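Riswood robotics club teaches its arm to find the right tile 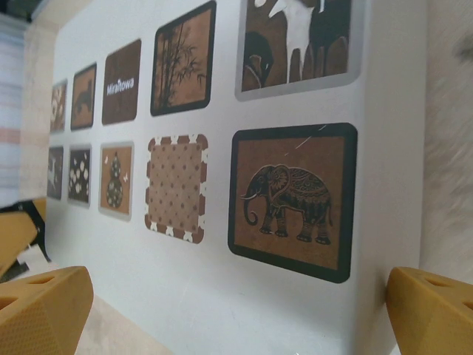

Words: Svenja Wallner
Fri 3 December

Fatima Tijani is talking before I get my coat off. "Sit anywhere. Not there, that's the charger."

She runs the student robotics club at Riswood. This term's project is called Ekpo - say a tile, the gripper goes to it. Elephant, bamboo, the little vase with the butterflies. Sounds easy. Isn't.

"They're all brown," says Apolinar Meléndez, who wrote most of the code and looks tired. "Brown on brown. The elephant's fine, big black shape, thick border. The dotted one with the wavy edge, we lost a week on that."

One tile just says Miraitowa. "Kelechi wanted to let it read the word," Tijani says. "I said that's cheating. We're still argueing."

Kelechi Nwachukwu, from across the room: "It's not cheating!"

They have 1,807 practice runs saved, more than 30 of them useless by Meléndez's own count. "Somebody had the wrist camera on the wrong setting. Me. It was me."

And the steep angle? The far tiles shrink and go blurry, and that's the bit they are stuck on now. "Move the arm back, you lose the detail up close," he says. "So two looks, maybe. Far, then near. Ask me in April."

Then the charger beeps and teh interview is over.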